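### 4.3 Early closing of the gripper

The most frequent failure in the Fluvholm tasks was that the gripper closed before the fingers had passed the rim. We first noticed it in the cup task, where the arm must take a cup by its lip while a second cup stands close to it. In the log the policy reports a grasp, the arm goes up, and the cup stays on the table or is tipped over. Tala Mahasneh went through the simulated runs by hand and marked each one where the close command came too early. Of 1157 episodes, 1110 could be used for this analysis; the others had stopped because of a contact error in the simulator and were removed.

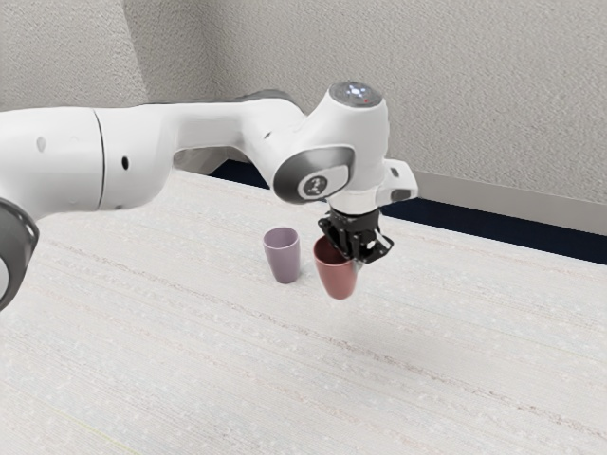 **Figure 4.** Simulated cup and mug tasks, seen from an outside view and from close above the table covering.

We expected the neighboring cup to be the cause, so we repeated 30 of the failed episodes with only the target cup. The early closing remained in 16 of them. The neighbor therefore explains a part of the problem, but we had to look for a second cause. Abla Smadi then compared the recorded finger height with the height which the policy estimated from the camera. The estimate was too low by roughly the thickness of the rim, and the error was larger when the camera was near to a patterned surface. The Pranell baseline showed the same error in a weaker form.

On woven fabric the depth estimate changed from one step to the next, even when the arm was almost still. The policy has no memory of earlier steps, so one wrong value is enough to start the closing.
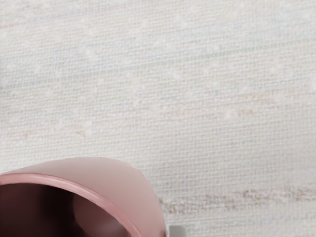 Could the failure be removed by a longer delay before closing? A delay lowered the number of early grasps, but the arm then sometimes pushed the object sideways while it waited, so we did not keep it. We used instead a simple check: the close command is accepted only if the estimated height is stable over several steps. With this check the Voicu controller also stopped sending the command twice, a fault that we had treated as separate until then.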